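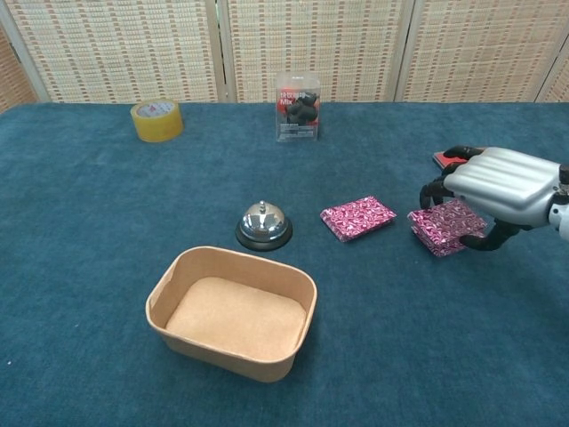

Divina Cabrera
Home & Workshop Columnist

Home | Kitchen | Laundry | Workshop | Ask Divina

My sewing corner used to be the kitchen table, and I spent years chasing pins across the varnish before I finally covered the thing. If you do any kind of handwork at a table, put a thick cloth on it first! Beads stop rolling, scissors stop clattering, and a dark color like teal makes pale thread easy to find when you drop it.

Buy more cloth than you think you need. I like five inches hanging over on every side, and I tuck the extra under at the corners and hold it with binder clips. Vacuum it with the brush attachment before you shake it outside (I once shook a whole packet of good needles into the lawn, and we went barefoot very carefully that summer).

For candle wax, let it harden, scrape off what you can with a spoon, then lay a brown paper bag over the spot and go over it with a barely warm iron. Keep moving the paper to a clean patch. Glue is harder. I've had some luck with white vinegar on school glue and no luck at all with the hot kind — I just snip the fuzz off with nail scissors.

Folding screens are the other thing I get letters about. Woven panels hold dust like you wouldn't believe. Go over them with a dry paintbrush, top to bottom, and follow with the vacuum hose held an inch away. Don't soak them. A drop of sewing machine oil on a squeaky hinge is plenty, and wipe off the extra or it'll creep into the weave.

February is when I do all this, with the radio on and the windows cracked open.

Comments

Tamara Grecu: The paper bag trick worked on my table runner, thank you! Does it work on crayon?

Divina Cabrera: It does, Tamara, but change the paper more often.

Octavian Ilie: I use a lint roller on my screen. Quicker than a brush.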